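Coveck fit-out open day, 27th August

Coveck opened its level two office to visitors for the afternoon. Obaidul Gamage led our group, and the stated topic was table services: power, cable routes and small items storage.
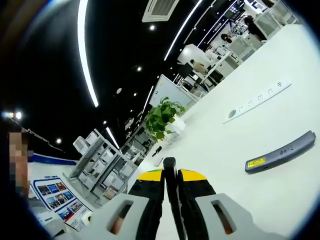
Lighting came first. Gamage put the average at 401 lux on the work surfaces, measured after the June refit. The long curved strip does part of the work, with round spotlights set into the same black ceiling. Air conditioning shares that ceiling – the grille is easy to find.

Tables

The tops are white and belong to the Reso range. A narrow channel is recessed into the surface, with a cable grommet near one end. Gamage would have preferred a wider channel.

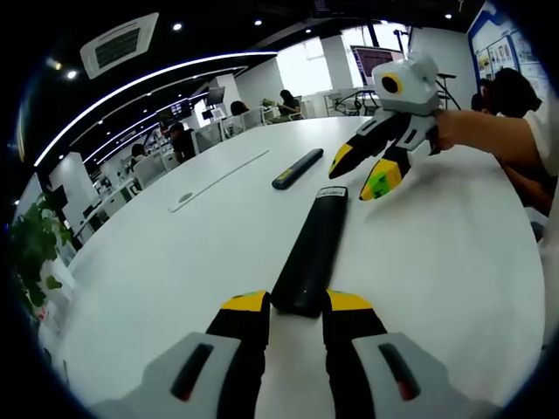

Small items

Remotes are labelled and entered in a register called Alva. Labels are replaced every two years. An audit takes over two hours, mostly spent on the Buvby store, and the register is corrected the same day. Visitors were given a printed copy of the procedure. 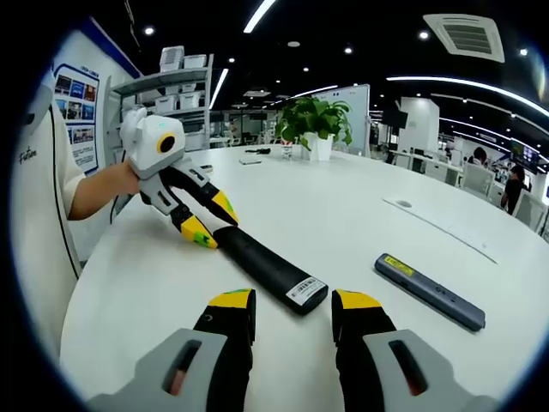 Corrections go in by hand, initialled by whoever did the audit. Questions closed at four.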